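The Great Desk Clear-Out, and What I Found Under the Laptop

I have been putting off doing my desk since July. I kept telling myself it was a working desk, that the bits of packaging were useful, that I knew where everything lived. Then I spent a good twenty minutes hunting for a mouse that was in plain view the whole time, and I gave in.

My friend Osaze Yusuf is the tidiest person I have ever shared a work table with, and his method is brutally simple. Everything comes off, the table gets wiped, and only what you touched this week goes back. I asked what happens to the rest. "It goes in a box," he said, "and then you see if you miss it." I did point out that I already had several boxes and that they were part of the problem! He was unmoved.

So I started with the cardboard. I am a terrible one for keeping boxes. There is always a small voice telling me that the laptop might need to go back one day, or that somebody's birthday is coming and wouldn't that one be just the right size. Mavero, the stationery shop I use far too often, sends even a packet of pencils in something you could post a cake in, and I had kept every one. I flattened the lot, bar one tall one that I've earmarked for winter scarves, and felt about a stone lighter.

Then the soft things. I went through a craft phase (you may remember my Christmas garland, which shed on everybody) and the pom-poms have been turning up ever since. They get behind the radiator, they get in my coat pockets. They are oddly cheering, though. I find it very hard to be cross with my inbox when there's a ball of bright pink fluff sitting next to it, and I've decided I'm allowed to keep one out on the table as long as the others stay in their jar.

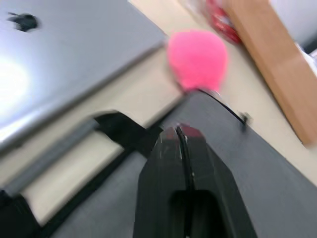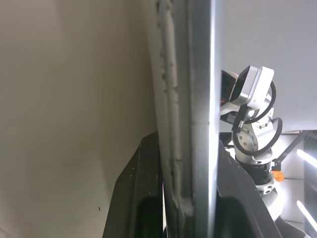
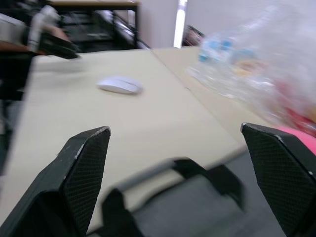

Page last changed: July, 4.20 pm

The laptop was next, and I'll confess mine spends most of its life shut with things piled on top. Osaze was horrified. His rule is that a closed laptop is not a shelf, and I have to say I've stuck to it so far. I gave the lid a going-over with a barely damp cloth, then a dry one, and was quite ashamed of the colour of the first cloth.

A pale table is a lovely thing to work at, all light and calm, but it does show up every smudge. I used to scrub at mine with whatever was under the sink. Katsuhiko Aoki, who restores furniture and has very firm opinions about sponges, talked me out of that. He uses warm water with a drop of washing-up liquid, wrung out until the cloth hardly feels wet, and he goes along any joins with a soft old toothbrush. If you've pushed two tables together, as I have, you'll know how many crumbs a seam can swallow. I pulled mine apart and found a stamp, half a biscuit and the little cap from a Toteron glue stick that I'd accused at least 2 people of stealing.

A white mouse has the same trouble as a pale table. Switch it off, turn it over, and run a cotton bud round the feet, which is where the grey fluff collects. I did mine while the kettle boiled and it glides beautifully now. I also gave it a proper home, on the side I reach for, with a clear hand's width round it that nothing else may cross. It sounds fussy, but I haven't lost it once.

I was tempted by storage, of course. Gralix do a very handsome desk tray in four colours, and I had it in my basket twice before I asked myself what I would put in it. More pom-poms, probably. I bought a plain jar from the charity shop on the corner instead and spent the change on a bun.

The box of things I didn't touch this week is under the stairs. I've been back to it once, for the stapler, and Osaze says that counts as missing it, so the stapler is back on the table. The hole punch is still down there, along with a great tangle of ribbon and three calculators. I'll give them until the clocks change.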